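Le tri des haricots, ou comment j'ai commencé à faire mon lait de soja

Publié en août 2025

Je n'ai pas grandi avec les légumes secs. Chez mes parents, les haricots sortaient d'une boîte, on les réchauffait, et c'était tout. Quand je suis arrivée en France, j'habitais une petite chambre avec une seule plaque électrique, et ce n'était pas non plus le moment d'apprendre. J'ai donc attendu longtemps avant d'acheter mon premier sac de soja, et je dois dire que je l'ai acheté pour une mauvaise raison : il était en promotion.

Le sac est resté dans le placard depuis décembre jusqu'au printemps. C'est Yung-ching Tang, ma voisine de palier, qui l'a vu un jour en cherchant le sucre chez moi. Elle m'a demandé ce que je comptais en faire. Je n'avais pas de réponse. Elle est revenue le dimanche suivant avec un morceau de toile et elle m'a montré.

Je note ici ce que j'ai appris depuis, pour moi d'abord, et aussi pour Ingrid qui me l'a demandé deux fois par message.

On commence par le tri. Je verse le soja dans la plus grande casserole que je possède, à sec, et je passe la main dedans. J'enlève les grains tachés, ceux qui sont cassés, les petits cailloux (j'en ai trouvé un seul jusqu'à maintenant, mais il était bien dur). Au début je faisais cela dans une assiette et les grains sautaient partout, sous le frigo, dans mes pantoufles. Une casserole avec des bords hauts est beaucoup plus pratique. Je pousse les bons grains en tas d'un côté, et je travaille de l'autre.

Après le tri, je pèse. Pour une personne qui boit un bol le matin, 60 grammes de soja sec suffisent, avec 400 millilitres d'eau pour mixer. Je fais souvent un peu plus et je garde le reste deux jours au froid, dans une bouteille fermée.

Le trempage, c'est une nuit. J'ai essayé plus court, sept heures, et en hiver les grains étaient encore durs au milieu. Maintenant je mets l'eau avant de me brosser les dents et je n'y pense plus. Le matin, je jette cette eau, je rince, je mixe avec l'eau propre, je passe dans la toile et je presse fort. Puis il faut cuire, et ce point est important : le lait de soja cru n'est pas bon pour le ventre. Il mousse très tôt, avant de bouillir vraiment, et la mousse trompe. On croit que c'est fini. Il faut baisser le feu et continuer, en remuant au fond, pendant plus de dix minutes. J'ai brûlé le fond plusieurs fois avant de comprendre qu'il fallait une cuillère en bois et de la patience — surtout de la patience.

La pulpe qui reste dans la toile, je la mets dans des galettes avec un oignon et un œuf. Roscoe, mon collègue, dit que cela a le goût de carton. Il en mange quand même.

Les autres grains ont leur tour aussi. Les haricots mungo sont plus faciles, ils n'ont pas besoin de beaucoup de trempage, et j'en fais une soupe sucrée quand il fait chaud. Les haricots noirs demandent plus de temps, mais si on en ajoute une petite poignée au soja, le lait prend une couleur grise que mon mari trouve triste et que moi j'aime bien. Je les garde séparés jusqu'au dernier moment, dans un plat à compartiments, comme cela je peux décider de la proportion.

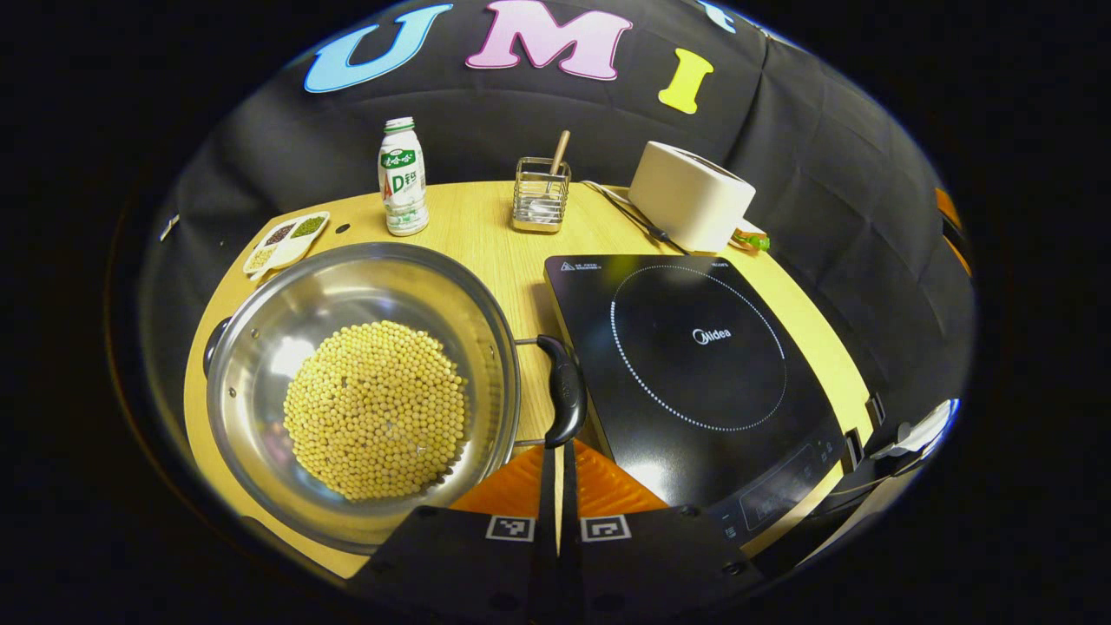

Photo : Antigoni Michailidis

Le tas jaune dans la grande casserole, c'est le soja. Les haricots noirs et les mungo sont dans le petit plat blanc à trois cases, avec des petits grains jaunâtres dans la troisième. À côté, il y a une bouteille de lait au calcium AD, avec son bouchon vert. C'est une boisson sucrée, rien à voir avec mon lait du matin, et je préviens les lecteurs qui voudraient comparer.

Je parle du grille-pain parce qu'on me pose toujours la question de ce que je mange avec. Du pain grillé, très simplement, sans beurre, trempé dans le bol salé. Oui, salé. Yung-ching m'a appris à mettre quelques gouttes de vinaigre et de sauce soja au fond du bol avant de verser le lait très chaud, et il se forme des petits flocons. La première fois j'ai cru que j'avais raté. Maintenant, c'est la version que je préfère, mais je ne l'ai pas encore servie à ma belle-mère.

Pour les ustensiles, je conseille un panier en métal ajouré. L'eau s'en va, et les manches en bois sèchent mieux que dans un pot fermé, où les miens avaient noirci.

La prochaine fois j'essaierai le tofu. Ilse Mühlbauer m'a promis son moule, je dois seulement passer le chercher.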